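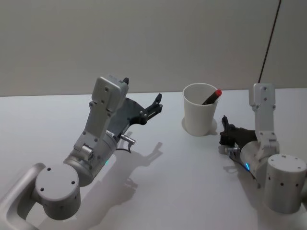
Paper cup on a white tabletop.

Basketball and Driveway Hoop Upkeep: Pressure, Cleaning, Hardware

By Florian Coste
September
4 min read

Most basketballs that get thrown out have nothing wrong with the bladder. They have a dry valve, a slick cover, or both. The notes below cover those two faults first and then the hoop itself. They apply to rubber and composite balls and to a portable or in-ground hoop at home. Leather game balls are treated separately near the end.

Checking pressure

Read the number stamped next to the valve. It is usually between 7 and 9 psi. Use a low-range gauge, 0 to 15 psi. A tire gauge that runs to 60 or 100 psi is not accurate enough at the bottom of its scale.

Without a gauge, use the drop test. Hold the ball over concrete with its lowest point six feet up and let go without pushing. The top of the ball should come back to 52 inches, give or take two. Mark both heights on the garage wall with tape and the test takes ten seconds.

Let the ball sit indoors for an hour before measuring. A ball left overnight in a cold garage will read one to two psi low and recover as it warms up. Air added while it is cold will leave it overinflated in the house.

Elevation matters as well. A ball filled at sea level and driven up to 4,000 feet gains close to 2 psi on the gauge. Bleed it down on arrival and top it up when you get home.

Needle and valve

Wet the needle before every insertion. Water will do for a single use, but glycerin or silicone valve oil lasts longer and keeps the rubber soft. Two drops in the valve, then work the needle in and out slowly, straight, with no side load. Bent needles go in the trash. They cut the valve lip, and a cut lip cannot be repaired.

To find a leak, put one drop of dish soap on the valve and wait a full minute. Bubbles at the center mean the valve. Oil it, leave it overnight, and test again. If there are no bubbles, hold the ball under water in a bucket and turn it a quarter at a time. Leaks along a seam are not worth fixing on an inexpensive ball.

Cleaning the cover

For rubber and composite:

Mix 300 milliliters of lukewarm water with half a teaspoon of plain dish soap.
Dampen a soft nylon brush. Shake it out. The cover should get wet, never soaked.
Brush along the channels first, then the panels in small circles.
Wipe with a clean damp cloth until no suds come up.
Dry with a towel and leave at room temperature overnight, out of the sun.

Do not use bleach, acetone, tire shine, or a dishwasher. Household spray cleaners with added wax or polish leave a film that feels like a worn cover. If a ball turned slick after cleaning, repeat the wash with soap only before giving up on it.

Pebbling that has worn flat does not come back. Sanding it makes grip worse after a few sessions.

Leather

Dry brush and a barely damp cloth only. No soap unless the maker allows it. Keep leather off asphalt entirely. An hour on a rough driveway does more wear than a season on hardwood.

Net

A nylon net outdoors lasts one to two years. Replace it when the loops at the rim turn stiff or chalky. Start at the hook nearest the backboard, hang every loop on its hook, and check for skipped hooks before coming down the ladder. For a 12-hook rim you need a 12-loop net, so count before ordering.

Rim and backboard bolts

Check twice a year, spring and fall. Use a socket, not pliers. Turn each nut until it is snug and stop there on an acrylic board, which will crack around an overtightened bolt. Spring-loaded rims have their own setting in the manual. Surface rust gets a wire brush, a wipe with mineral spirits, and one coat of rust-blocking enamel. Let it cure for a day before hanging the net.

Base and pole

Plastic bases are filled with sand or water. Sand is heavier for the same volume and does not freeze or leak out. If you use water in a climate with hard frost, add a non-toxic antifreeze (propylene glycol) and check the level monthly. Look at the bottom of the pole where it enters the base or the ground. Flaking rust that a screwdriver can push through means the hoop is finished and should come down.

Winter storage

Drop balls to half pressure, set them on a shelf away from the furnace, and keep them out of zipped bags. Lower an adjustable hoop to its shortest setting and grease the adjustment screw.

Contact | © Workstead | Back to top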